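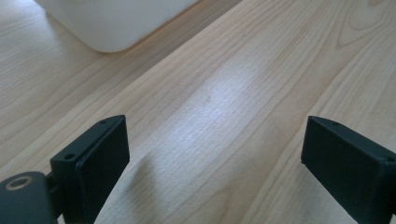

El kit Stikia es una pinza de mano con cámara para grabar demostraciones de manipulación sin tener un robot delante. Lo vende Asow en una sola configuración, y el grupo de Hodby dispone de él desde mayo. En esta unidad lo tratamos como producto: qué incluye, qué hay que ajustar antes de usarlo y en qué casos conviene comprar otra cosa. Los dedos son negros y mate, con punta rectangular y un perfil escalonado en el que la almohadilla es más gruesa que el tramo que lleva detrás el segundo tornillo. Sobre una mesa de madera clara y algo brillante el contraste es bueno, pero el reflejo de la luz llega a desdibujar la veta en el centro de la imagen, y eso afecta al apartado 3.

Apuntes de la asignatura Adquisición de datos para manipulación
Profesor: Ívar Hafstein
Versión del 1 Jun 2022

1. Contenido del kit

La caja trae el cuerpo de la pinza, un juego de dedos montado, otro de repuesto, el soporte de cámara, el cable, una llave Allen y la tornillería. La cámara va incluida; la tarjeta de memoria no. El peso en orden de trabajo, con cámara y cable, es de 883 gramos según nuestra báscula. La hoja del fabricante da el peso sin cable, así que las dos cifras no se pueden comparar directamente.

El repuesto de dedos viene sin almohadillas. Hay que pedirlas aparte o pasar las usadas, operación que aguanta bien una vez y mal la segunda.

2. Montaje y comprobación mecánica

Antes de cada sesión:

Revisar los tornillos de los dos dedos. Se aprietan a mano con la llave corta, sin fijador de rosca.
Abrir y cerrar la pinza en vacío y observar si las puntas llegan a la vez.
Pasar el dedo por el canto de las almohadillas. Si se levanta una esquina, se cambia el juego completo.
Comprobar que el soporte de la cámara no gira al empujarlo de lado.

Los insertos roscados de color latón del cuerpo sirven para fijar accesorios. No deben usarse para colgar la pinza. En el curso pasado se arrancó uno de esa manera y Asow no lo consideró cubierto por la garantía.

Si las puntas no llegan a la vez, el ajuste está en la articulación y se hace por medias vueltas. Después de tocarlo hay que repetir la calibración de apertura; los ficheros grabados con la calibración anterior siguen siendo válidos, pero no deben mezclarse en la misma carpeta con los nuevos.

3. Luz y superficie de trabajo

La cámara trabaja con exposición automática salvo que se bloquee desde el menú. Para el estimador de posición, una mesa lisa con un reflejo fuerte plantea dos dificultades. La primera es que en la zona quemada hay poca textura que seguir. La segunda es que el reflejo se desplaza con la cámara y el programa puede tomarlo por un punto fijo de la mesa.

Las sombras de los propios dedos dan menos trabajo, aunque conviene conocerlas. Una sombra difusa sobre la madera, entre los dos dedos, cae en la zona donde después estará el objeto. Con objetos oscuros y bajos puede confundirse el borde.

Recomendaciones para las prácticas:

Bloquear la exposición con la pinza a la altura de trabajo, apuntando a la parte más clara de la mesa.
Mover la lámpara antes que la mesa. Un cambio pequeño de ángulo suele bastar para sacar el reflejo del centro.
Si no se puede mover la luz, poner un mantel individual mate con dibujo irregular. Los de cuadros dan errores, ya que el programa confunde una repetición con otra.
Dejar en su sitio los objetos grandes que estén al fondo. Una caja o un aparato quieto ayuda al seguimiento.

4. Grabación

Cada demostración empieza y termina con la pinza abierta y quieta. En medio se hace la tarea a velocidad normal, sin pausas para pensar. Si la persona duda, se corta y se repite.

Una serie de prácticas consta de 24 demostraciones de la misma tarea, cambiando cada vez la posición inicial del objeto. La batería alcanza para la serie si se apaga la pantalla. Con la pantalla encendida no llegamos al final en ninguna de las pruebas, y el manual no lo avisa.

La descarga se hace por cable. Existe una opción inalámbrica que no recomiendo para ficheros largos: se interrumpe sin mensaje de error y deja el vídeo incompleto con el nombre correcto.

5. Comparación con Issahaku

El Issahaku es la alternativa que teníamos en el laboratorio. Pesa menos y se sujeta mejor con manos pequeñas. Sus dedos son fijos, de modo que una almohadilla gastada obliga a cambiar la pieza entera. El programa de Issahaku exporta directamente al formato que usamos en el segundo bloque; con Stikia hay que pasar antes por un conversor, que está en la carpeta compartida.

En agarre de piezas planas (tarjetas, tapas, reglas) preferimos Stikia por la forma de la punta. En objetos blandos no vimos diferencia. Para quien vaya a grabar muchas horas seguidas, el peso decide a favor de Issahaku.

6. Valoración para compra

Stikia es adecuado para un grupo que tenga a alguien dispuesto a hacer el mantenimiento. Las piezas se desmontan con una sola llave y los recambios llegaron en el plazo indicado. En contra están el manual, que va una versión por detrás del programa, y la descarga inalámbrica. No hemos probado el kit al aire libre ni con guantes.

7. Tarea

Por parejas, grabar una serie completa con la tarea de mover un vaso vacío hasta un plato. Entregar los ficheros convertidos y una página con lo siguiente: posición de la lámpara, superficie empleada, demostraciones descartadas y motivo. Las que se pierdan por seguimiento se entregan también, en carpeta aparte, y se comentarán en la próxima clase.

La pinza se recoge en el armario del laboratorio y se devuelve con la batería cargada y la llave dentro de la caja.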